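From: Sem Aerts
To: Druvulville Seed and Plant Swap list
Date: January 11, 2022
Subject: Re: Storing dahlia tubers, and the spring order

Hi all,

Replying to Igor's message from last week, with his text left in so that newer members can follow.

> Igor Kołodziej wrote:
>
> I lifted my dahlias in the first week of December, a bit late, after the second hard frost. I washed them, let them sit in the garage and packed them in dry peat. When I checked on Sunday, a third of the Turnano clumps had gone wrinkled and two had a gray mold at the neck. The Grabowska ones look fine so far. Is the peat too dry or is the garage too damp? It can't very well be both. Also, does anyone know if we are ordering together again this spring, and when the money is due?

It can be both, Igor. Peat straight from a new bag is often dry enough to pull water out of the tubers, and a clump that went in with moisture trapped around the stem will rot at the neck whatever you pack it in. I had the same thing two winters ago and lost most of a row.

Here is what I would do with the ones you have. Take everything out and sort it. Cut the mold back to clean, pale flesh with a sharp knife, and wipe the blade with alcohol between clumps. Leave the cuts open to the air for two days. Throw out anything soft or hollow. The wrinkled ones are worth keeping if they are still firm when you press them. Put those in slightly damp vermiculite and look at them again in two weeks. They will often plump up.

As for Turnano, it has thin-skinned, narrow tubers and has never kept well for me. Grabowska is fat and stubborn and will keep in almost anything. I would not judge your garage by either one alone.

I have stopped using cardboard boxes. They took up damp from the floor and the bottom layer suffered every year. Plastic crates lined with newspaper have done better – they stack, and they can be hosed out in spring. Leave the top sheet of newspaper loose.

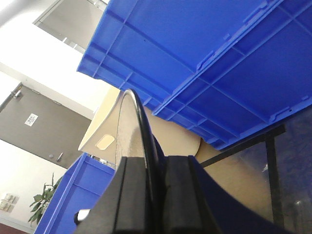
What temperature should the tubers be kept at?

Between 40 and 50 degrees Fahrenheit, and as steady as you can manage. A cheap thermometer that records the high and the low is enough. My own cellar sits at 44 most of the winter and goes up when the furnace works hard, so I keep the tubers on the north wall. If your garage drops near freezing at night, move them indoors to a closet or under the stairs and check them more often.

Now the order. Yes, we are ordering together again, from Dradura as before. Last year's order came to 2635 dollars with shipping, and the discount starts at 200 tubers per order. We reached that easily, but only after several people added to their lists in the last few days, so please send yours early this time. A few points:

- Minimum is five tubers per variety. If you want fewer, ask on the list and someone will usually split a bag with you.
- Turnano is on the list again, but the price has gone up. Grabowska has not changed.
- The supplier will only replace damaged tubers if we write within a week of delivery, so please open your bags when you collect them.
- I will send each person a total once the order is confirmed. Money is due then and not before.

I also have about 90 spare plant labels, the long zinc kind, left over from the fall sale. They are free to anyone who wants them. Bring a pencil, as marker fades on them by July.

Igor, let us know how the second check goes. If the mold comes back after cutting, I would give up on those two clumps and keep them away from the rest. I can let you have a couple of Grabowska divisions in April if you end up short.

Sem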